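Vanoment
The Nurham site opened its doors to visitors this October for a demonstration of automated packing and labeling. A short account follows in this thread.

Vanoment
Guests from Flulthorpe were received at 8 in the morning and divided into two groups. One group began on the packing floor, and the other went to the teaching area upstairs, where manipulation tasks are recorded by hand before any robot attempts them.

Vanoment
The packing floor showed the Polat cell at its regular pace of 700 parcels an hour. Visitors were able to watch a full changeover from one carton size to the next. The cell was stopped once for a jammed carton and restarted by the operator on shift.

Vanoment
Labeling remains the harder problem. Rigid boxes are handled well by the present system. Label rolls, backing tape and other materials that bend and curl are still difficult for a robot to grasp, and much of the morning's discussion turned to them.
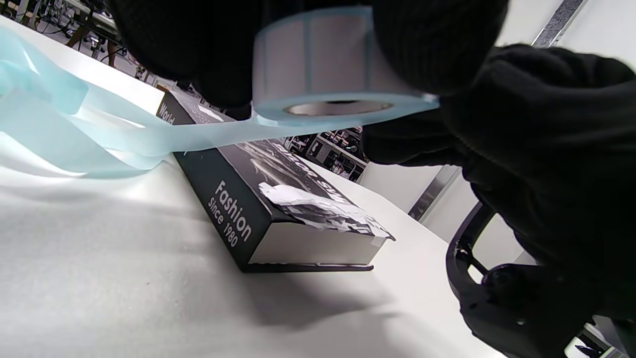
Handling a roll of pale blue labels over the worktable, Nurham open day.

Vanoment
The teaching area holds 556 recorded tasks to date. Guests asked how damaged packaging is treated. Items with torn or peeling surfaces are kept in the recordings on purpose, as they also turn up in returns.

Vanoment
Several visitors asked whether the labeling work will move to the packing floor this year. No date has been set. The Polat cell will continue with preprinted cartons until the tests are complete.

Vanoment
We thank all who attended. Schools and local businesses wishing to join the next visit may apply through the Nurham front desk. Groups of up to 8 can be received at one time.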